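Lists > Clusow Woodshop > Archive > Finishes > Message 864

Search this list
All words / Any word
Go

Subject: Re: tabletop finish that can take daily use

Earlier in this thread:

> I have a butcher-block top to refinish for a kitchen that gets
> used hard. The old finish was oil and it went gray near the sink
> end. I am looking at Graltine Clear or a plain hardwax oil. I don't
> mind the work but I don't want to do it over again next March.
> Also, how fine do you sand? The can says to stop at 180 and a
> fellow at the Pirnik counter told me 1,000.

I have used both and would go with the Graltine for a kitchen. Oil is easier to patch, but it needs a fresh coat two or three times a year in a busy room, and most people skip it. The gray you had at the sink end is usually water getting under thin oil. Sand that part back until the color is even before you put anything on it. If it is still dark at 120 grit, use oxalic acid, rinse, and let it dry overnight.

Coat the underside too. I left one bare in the Eide Street kitchen and it cupped by the end of the winter.
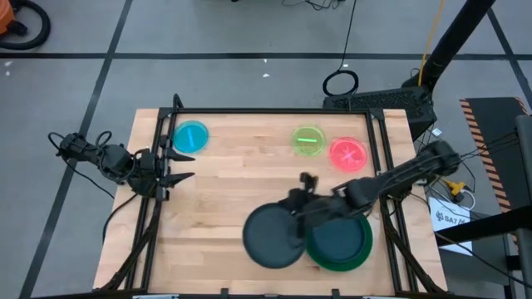

How long before the top can be used?

Light use is fine after three days. Leave hot pans and wet cloths off it for two weeks, and longer if the room is cold.

On the sanding, follow the can. Fine paper on bare wood closes the surface and the first coat has nothing to hold. I think the man at the counter meant sanding between late coats, or rubbing out at the end. Those are different jobs. Between coats I use 320, wipe with a damp rag, and wait until it looks dull all over.

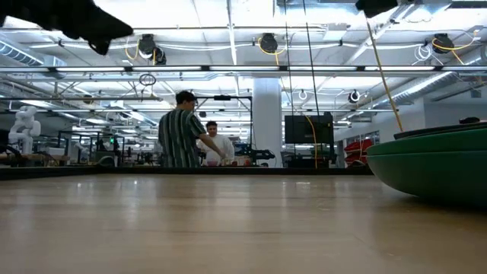 Pick the sheen before you buy, as the gloss and the satin are sold in separate cans and mixing them gave me a blotchy top. Gloss looks good the first week. After that every mark shows when the light is low. A shiny top does what the one with the green bowl-like vessel is doing, with a wide pale reflection near the middle and a bright streak on the left, and fine scratches you can pick out toward the lower right. Satin has the same scratches and you have to hunt for them. I would use satin on anything people eat at.

If you already have gloss on there, you can knock it back with a gray pad and soapy water. Go with the grain and keep the strokes the full length of the top. Stopping halfway leaves a line. 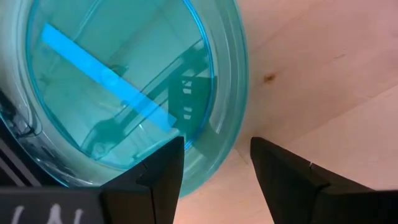 One member wrote to me off the list to say that a gray pad is too coarse, and that wet paper at 1,000 and then 3,000 leaves a more even surface with no swirls. I tried it on a scrap. It was more even, and it took most of an afternoon for a piece the size of a cutting board.

For a full top I will stay with the pad. If you do go the wet paper way, use a cork block and change the water often. Grit left in the bucket will put back the scratches you are taking out.
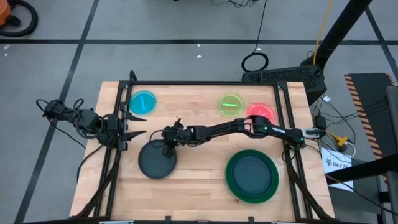 Work the ends last, and go lightly at the corners. The finish is thinnest there and it is easy to cut through to wood. When that happens, let it dry, dab on a little from the can with a small brush, and level it the next day.

Keep what is left in the can for repairs. Pour it into a jar that it fills to the top and it should keep for a year.

Related messages
Graltine Clear over old shellac
Oxalic acid and oak
Pirnik brushes shedding
Cupped tops, is there a fix
Hardwax oil in a cold shop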